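Condensation in the north bedroom: a winter of readings

27/07/2026

I said in November that I would log the humidity in the north bedroom for a full heating season and write it up when I had something to say. The logger ran until the clocks went forward and a bit beyond, and I have now been through the file.

The room is on the corner of the house, with two outside walls and a bay window. The walls are solid brick, plastered directly, painted with ordinary emulsion. There is one radiator under the bay. Every winter the lower panes run with water by the morning and a patch of black mould comes back behind the wardrobe, always in the same place, at skirting height on the outside corner.

The logger is a Gunum, the cheap one without a display. It takes a temperature and relative humidity reading and stores it until you plug it in. I set the interval to 30 minutes. Before starting I put it in a sealed bag with a salt and water paste overnight, which should settle at 75% relative humidity. It read 77%. I have subtracted two from everything below and not worried about it further.

First run, no changes to the room, door closed at night, trickle vents shut. Relative humidity climbed from the low sixties at bedtime to the high seventies by six in the morning. Temperature dropped over the same period from 18 to 15 degrees. Part of that climb is the air cooling and part is two people breathing. To separate them you have to convert to dew point, which I should have done from the start. Dew point went from 11 degrees to a little over 11.5. So the moisture added overnight was smaller than I had assumed, and the falling temperature was doing most of the work. 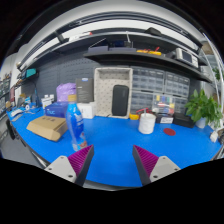

Second run, same conditions with the trickle vents open. Dew point stayed flat overnight. Temperature fell by a further half degree. The panes still ran, though the water line was lower on the glass.

Third run, vents open and the radiator valve turned up so that the room held 16.5 at its coldest. The relative humidity peaked at 68% and the glass was dry on most mornings. The exceptions were all nights with a frost.

The corner behind the wardrobe is a separate problem. I borrowed a surface thermometer from Orathai Rojanasak, who used it for the same job in her flat, and took readings down the corner before breakfast on a cold morning. At head height the plaster was 13 degrees. At the skirting it was 10.5. With a dew point of 11, the bottom of that wall is wet whatever the rest of the room is doing. Pulling the wardrobe out by a hand's width raised the skirting reading by just over a degree – not much, but enough to put it on the right side of the line on an average night.

A few notes on method for anyone repeating this.

Keep the logger off the outside wall. Mine spent its first few days on the window sill and those readings are useless. I deleted them, which leaves 1,334 in the set I used.

Write down when you dry washing. I had three spikes I could not explain until I found them matched the airer being up on the landing with the bedroom door open.

Do not trust relative humidity on its own when comparing two rooms. The kitchen looked drier than the bedroom on paper and was carrying more water.

On dehumidifiers, I tried a Kevgate compressor unit for 4 nights. It pulled the dew point down to 8 degrees and collected plenty of water, but it is too loud to sleep next to and I gave it back. Running it on the landing during the day had a smaller effect that had gone by midnight.

The plan for next winter is vents open, radiator valve left where it is, and the wardrobe moved to the inside wall, which means shifting the bed. I would also like to find out why the skirting is so cold. The ground outside that corner is higher than it should be and the downpipe discharges close by, so the brickwork may simply be damp. I will dig it back by 100 mm in the autumn and take the surface readings again once it has had time to dry.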